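The Wonoler Door and Cabinet Paint, Satin, 2.5 litre

Hello and welcome to the page for our best-loved tin! Wonoler is the paint we reach for whenever somebody comes into the shop with a tired dresser, a set of kitchen doors or a bedroom cupboard they can't face another winter with. It goes on kindly, it forgives a wobbly hand, and it dries to a soft satin that wipes down with a damp cloth (we've tested that one with jam, more than once).

Algirdas Mägi mixed the first batch in the back of our Gutley shop one August, and he still checks each new colour himself before it goes on the shelf. There are 83 shades now, which is rather more than he meant to make, and he'd still like another green.
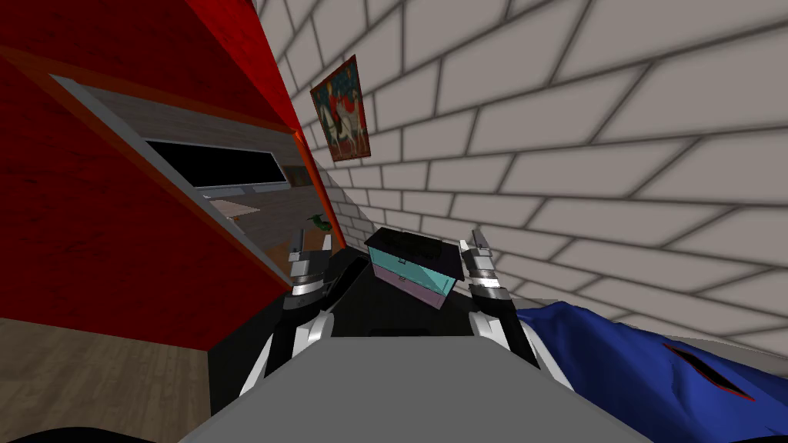

Reds and Oranges

Reds are the colours people ring us about most, usually on a Sunday evening with the brush already in hand! They can look thin after one coat, so please don't panic. Let it dry overnight, give it a light rub with fine paper, and go again. Two coats will do over our Mets primer in grey, and you may want a third over bare pine. Zane Grigaitė at the counter likes to put an orange trim beside a red and leave the walls white, and she has talked a good many customers into it.

If you'd like some of the grain to show through, stir in a little Dotow glaze before the last coat and work along the wood with a long, dry brush.

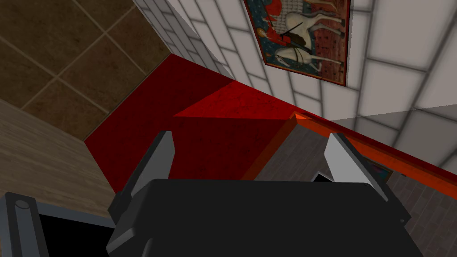 Red surface, looking towards the corner of the room

Good to know

Order code: 2192 (satin), 1321 (matt)
Size: 2.5 litre tin
Coverage: 15 square metres per coat on primed wood
Touch dry: two hours in a warm room
Clean up: warm water and washing-up liquid
Use on: primed wood, doors, skirting, indoor furniture

Sample pots come in every shade, and we'd always say buy one first and live with it for a few days, morning and evening. Tins mixed to order can't be returned, I'm afraid, but do ring us if something looks wrong and we'll talk it through.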